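We've got a new planner! As of Friday the ceiling-mounted arm in our simulated kitchen is running on Hurkavine, the motion planning package Adel Ouali has been chipping away at since December, and I've been grinning at my monitor ever since.

The old planner, Brenon, did its job, but it treated every reach as a brand new problem. Ask it to move a hand's width to the left and it would sit there thinking (I got through a lot of tea). Hurkavine keeps the bits of earlier paths that are still good and only works out the rest, so small changes to a target are now cheap.

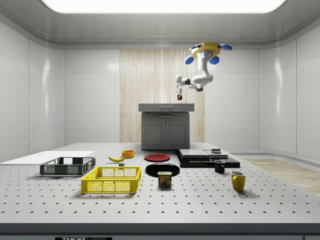 *Gripper over the grey cabinet with a small red object between its fingertips.*

Adel and I put it through 331 planning requests on the cabinet layout, all with the same table, crates, plates and mugs loaded as obstacles. It came back with a usable path for everything except 6 of them. Danica Halilović has been through those one by one and thinks they share a cause: the elbow gets close to a joint limit and the planner gives up a bit early instead of trying the other way round. She's got a fix on a branch, and I'll merge it once the tests go green.

The other nice change is in the viewer. You can now pause at any point on a path and see the joint angles, the distance to the nearest obstacle and which check is taking up the time.
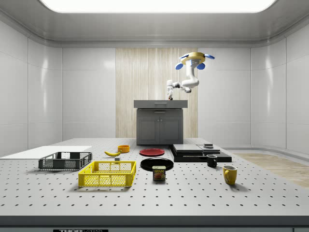

I found a silly bug of my own that way, a safety margin that was being added twice, once by the planner and once by the collision checker. Taking one of them out made paths over the worktop noticeably shorter, and Vasilis Pavlović has stopped asking me why the arm takes the scenic route.

If you've got your own scene files, they should load as they are. Old config files need 2 lines changed, and the notes for that are in the repo next to the install guide. Shout if anything looks odd!

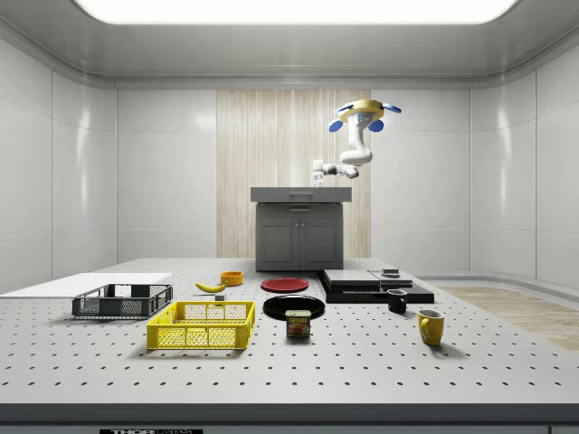 **Tristance Simulation Group, Planning and Control**

Next on my list is perception. At the moment the planner gets its object poses straight from the simulator, which is cheating a bit, and Nazareno Marras wants to swap in estimates from the simulated depth camera. He's already got the mugs working and is grumbling about the banana. I'll post again when we've got numbers worth sharing.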